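# The Shape Block Racket

Every toy catalog that reaches my desk makes the same promise in slightly different type. Give a child a heart, a star and a cylinder, and she will acquire spatial reasoning. The Gokstead catalog devotes 78 pages to it. Holden prints a little brain on the carton. Astelov, which charges the most, calls its blocks a "curriculum" and sells the storage bag separately.

I have doubts, and I've had them since November, when I started asking toy makers what the extra money buys. A basic set and a premium set contain much the same geometry. A cube is a cube. What changes is the finish, the box and the booklet, and the booklet is mostly photographs of linen curtains.

Take the shapes themselves. Hearts and stars turn up in set after set, and I can't find a builder over the age of four who wants them. A heart won't share a flat wall with much of anything. A six-pointed star meets its neighbors at the tips. They sell because parents like to name them out loud, and naming is a fine thing to do on a rug, but a picture book does it for less.

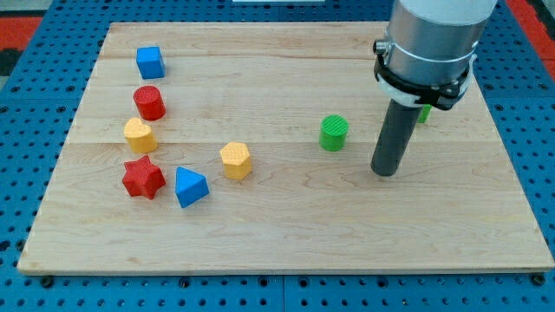 Tullio Pace thinks I have this backward. The awkward pieces are the ones children fight over, he told me, and a set made up only of cubes goes back in the bin by lunchtime. He would keep the star and throw out the booklet. He also likes a textured top, on the theory that small fingers want something to rub.

I'll give him the booklet. On texture I'm less sure. Ribbing looks good in a store, and it hides scratches, which may be the real reason so many plastic blocks have it. Echevarría's sales sheet says its ridges "awaken the hand." I asked what that meant and was sent the sales sheet again.

Then there is color. Red, blue and yellow remain the house colors of childhood, and I have no quarrel with them. My quarrel is with the sets that arrive in oatmeal, clay and fog at twice the price. Those are for the living room.

So what should you buy? Fewer blocks than you think. One set I tried had 248 pieces, and I spent more time picking them up than any child spent putting them down. A hexagonal prism, a triangle and a handful of cubes will fill a wet afternoon. Put them on a plain board, leave the lesson plan in the carton, and go make yourself some coffee.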